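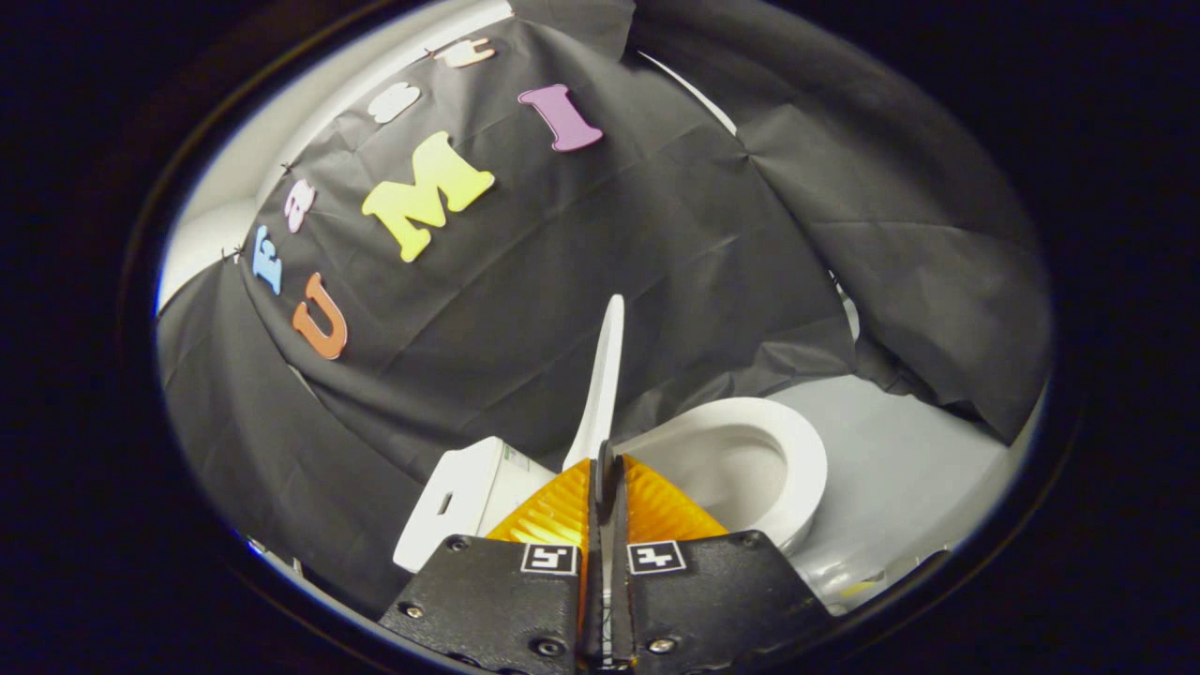
Hand-held gripper with soft orange fingers in front of a toilet with its lid raised.

Hand-held demonstration gathering

Search this encyclopedia Go

Home Contents Subjects Recent changes Help

Thursday, February 11, 2021
By the Zosance editors

Hand-held demonstration gathering is a way of collecting examples for a robot learning system without using a robot arm. A person carries a gripper fitted with a camera and does the task by hand. The recordings are later used to train a control program, known as a policy, which can then be run on an arm carrying a matching gripper.

Equipment

The gripper usually has two fingers that open and close together. Soft ribbed fingers are common, as they bend around the thing being held. A square black-and-white marker is often fixed to each side of the gripper, so that software can work out from the video how far apart the fingers are. A wide-angle lens keeps the fingers and much of the room in view.

Method

Each recording, called an episode, covers one attempt at one task, such as lifting a lid or putting a cup on a shelf. The movement of the gripper is worked out afterwards from the video, in many cases with help from a motion sensor. Plain walls and large areas of one colour can make this harder. Cloth, lettering or other patterned items may be put up nearby to give the software more fixed points to follow.

Episodes in which tracking is lost are normally thrown away. The Skutitz household set began with 1307 episodes and set a lower limit of 200 usable ones for each task. At Gernonbridge, recordings shorter than 10 seconds were left out.

Limits

A person can reach places and turn the wrist in ways that a given arm can't copy, and such episodes have to be filtered. The camera records little about how hard the fingers press. Results also depend on how many different rooms are used.

See also: Buckley gripper; Imitation learning; Teleoperation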